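Inicio > Textil > Entrevistas

Sábanas de hotel: el gramaje importa menos que el lavado

La responsable técnica de Bakalis, lavandería industrial de Custusia, lleva el control de calidad de la ropa de cama. «El cliente pregunta por los hilos. Yo pregunto por la longitud de la fibra y por el encogimiento», explica.

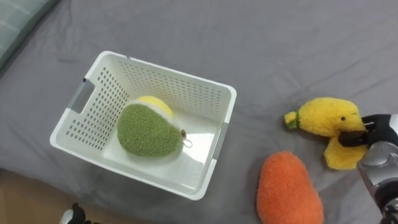

Cesta blanca perforada sobre tela gris.

Su límite de encogimiento en la bajera es del 33 por mil – por encima, la goma trabaja forzada y el dobladillo cede. El ensayo se hace a 80 grados, con carga completa.

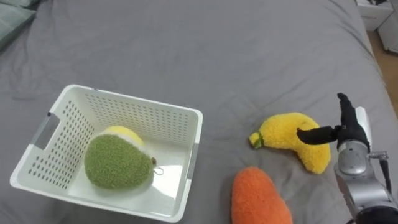 «Los tonos grises plantean otro problema: el colorante reactivo mal fijado migra en los primeros lavados», añade. De las 375 muestras revisadas hasta julio, las peores venían de lotes sin jabonado final. Flikham, uno de sus proveedores, ya lo ha incorporado.

Sobre el suavizante es tajante: «Reduce la absorción y acorta la vida de la goma. No lo usamos».

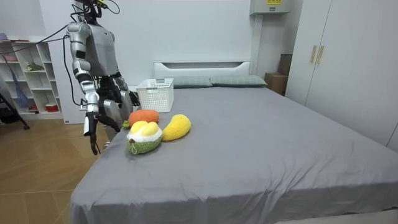

Dormitorio con bajera gris en la cama.

Compartido 452 veces

Relacionados
Flullon amplía su planta de acabados
Cómo leer una ficha de encogimiento
Percal o satén: diferencias de ligamento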